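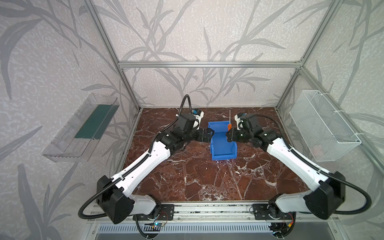

One customer in Sendale wrote to ask why her new insoles felt too thick in her work shoes when the size on the packet was right. Most fitting questions we get are close to hers, so fitting comes first on this page.

Insoles and shoe care: your questions
Updated 2019-01-03

Why do my insoles feel too thick?
Take out the insole that came with the shoe before putting ours in. If the shoe still feels tight, change to the Plidix Thin, which is made for smart shoes and narrow fittings. The standard Plidix is meant for boots and trainers.

Which size should I order?
Order your normal shoe size. If you fall between two sizes, take the larger and trim it. Cutting lines are printed on the underside.

How do I trim them?
Lay the old insole on top, draw round the toe with a pen and cut with ordinary scissors. Trim the toe end only – the heel is shaped and should be left alone.

Can I wash them?
By hand, in cool water with a little mild soap. Leave them flat to dry, away from radiators. The wool insoles (item 907) should be brushed and aired, not washed.

Do you sell heel grips and tongue pads?
Yes, both, in black and beige. They come in pairs.

Is your Grollell leather cream safe on suede?
No. Use it on smooth leather only. For suede and nubuck we stock the Oddsson brush and a clear protector spray, 200 ml.

How long does delivery take?
Orders are sent within 48 hours, Monday to Friday. Orders placed over the New Year holiday may go out later in January than usual.

Can I return insoles I have cut?
Sorry, no. Uncut pairs can come back within 20 days in their packet. Please put the order number in with them.

Do you supply shops?
Yes. The smallest trade order is 20 pairs, and sizes can be mixed. Ask for the trade list through the contact form.

We use cookies to remember your basket and to see which pages are visited. By continuing to use this site you accept our cookies. Accept | Change settings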